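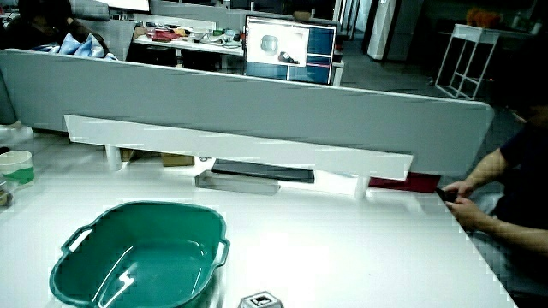 The Green Basin Project: Getting One Shared Desk Back Under Control

Why I picked a desk

For our Everyday Spaces module we had to choose one surface that more than one person uses, change how it works, and write up what we learned. Most of my class went for kitchens. I went for the white desk in our study room, the one with the gray partition along the back, because I sit there nearly every evening and I was so tired of shoving other people's stuff aside to open a notebook!

My project partner was Marek Kováčik, who uses the same desk in the mornings. We barely overlap, so we'd each been quietly blaming the other for the mess (we compared notes in October and yes, it was both of us).

What we started with

The desk has one really good feature, and that's the long white shelf that stands on two posts near the back. You can slide things under it and still have the whole front of the desk to work on. We just never used it that way. Stuff landed wherever our hands let go of it, and the space under the shelf turned into a place where things went to be forgotten.

Our budget was tiny. The basin came from Jandgate, the discount place by the bus station, and I picked it mostly for the handles. I wanted something you could grab on both sides and carry off in one go. It also had to be plastic and easy to wipe out, and green was the color they had in the big size. I've grown fond of it.

The method

We did everything on a Sunday. Step one was to take every single thing off the desk and dump it in the basin. No sorting, no deciding, no "oh this can stay." Marek wanted to sort as we went and I talked him out of it — we'd tried that once before and spent an hour reading old receipts.

Step two was wiping down. Regular dish soap and warm water got most of it, and we used a little Uvar cleaner on the marker stains. The desk shows every smudge, so you really do have to do the corners.

Step three was the sorting itself, on the floor, straight out of the basin. Each of us got one turn at every object and had to say either "I use this at the desk" or "I don't." Anything in the second group left the room that day. We were pretty strict with each other. I lost the argument over a Sepp desk lamp that hasn't had a working switch since last spring, and Marek gave up a stack of catalogs he swore he was going to read.

Step four was putting things back, and flat and long things got first pick of the space under the shelf. The gray see-through tray went in near the middle because it's long and low and fits that spot so nicely. The tan box went farther left. The cup with the green bottom half lives at the far left of the desk now, where my elbow can't reach it (I'm right-handed, it's been knocked over before).

The basin is the part I'm proudest of. It sits on the left side of the desk with nothing in it. At the end of a session you toss in whatever doesn't have a place, and before the next person starts, you carry it away and empty it. One trip. If it's empty when you arrive, the last person did their job.

What worked and what didn't

The open space on the right is the big win. I can lay out a full-size drawing pad and still have room for my arm, and that alone made the whole thing worth doing.

The basin takes up more desk than I expected. I'd measured the floor of it at the store and forgot all about the rim and the handles — rookie mistake. Marek thinks a smaller one would push us to empty it more often, and he might be right. I still like the big one because a winter coat fits in it.

The shelf is also still a weak spot. It's very easy to poke small things under there and call it tidy. I caught myself doing it in the first week. We talked about labels but neither of us wanted to make them.

If I did it again

I'd write the rules down on day one. We kept ours in our heads and remembered them differently. I'd also bring in a third person who uses the desk only now and then, to see if the basin idea makes sense to somebody who wasn't there for the big cleanup. And I'd measure things at their widest point!

Marek is trying the same setup on his parents' workbench next, with a Ristix crate in place of the basin.

Related projects

Three Weeks With a One-Shelf Pantry
Where Do the Keys Go? A Hallway Study
Repainting a Bookcase on a Student Budget
The Shared Fridge Report
Drawer Dividers From Scrap Cardboard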